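# O que é uma audição?

Olá! Hoje vou explicar como se escolhem as crianças que aparecem nos filmes e nas séries. Esta escolha chama-se **audição**, e existe desde há muito tempo: o teatro de Murnbridge guarda um caderno de 1807 com os nomes de quem veio ler um papel.

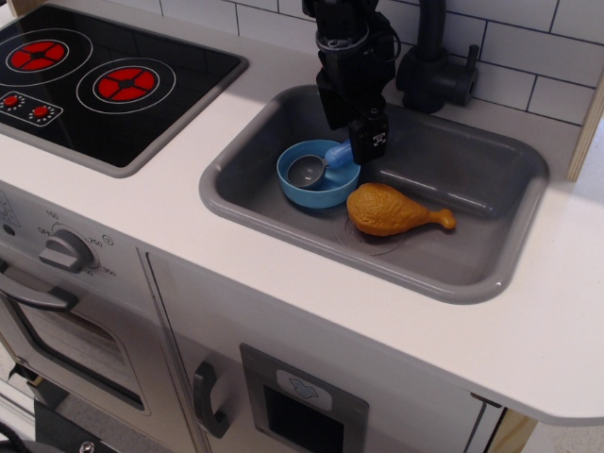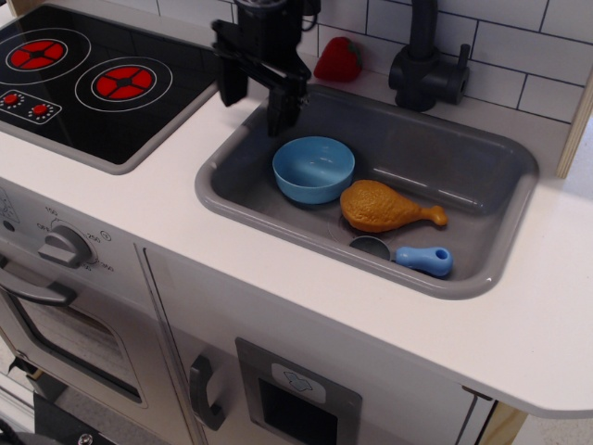
Primeiro, alguém escreve a história. Nela há personagens, por exemplo uma menina que vive num farol. Depois, a pessoa que faz o *casting* procura quem pode ser essa menina.

## Quantas crianças vão?

Muitas! Para a série «Gorklow», filmada em Cloltulau, vieram cerca de 300 crianças. Só 5 ficaram com um papel. As outras voltaram para casa, e algumas tentaram outra vez em outubro, para outro filme.

## O que se faz lá dentro?

- Dizes o teu nome e a tua idade.
- Lês umas linhas do texto em voz alta.
- Às vezes pedem para repetir, mas com outra emoção - com medo, ou com muita alegria.

Se esqueceres uma palavra, podes parar, respirar e começar de novo. Isto acontece também aos actores adultos.

## E depois?

Quem é escolhido não deixa a escola. No estúdio Entwistle há uma sala de aulas, e as crianças estudam entre as filmagens. Também há horas certas para comer e descansar.

**Palavra nova:** *figurante* é a pessoa que aparece no filme mas não fala. Numa festa grande ou numa batalha podem ser 500 figurantes!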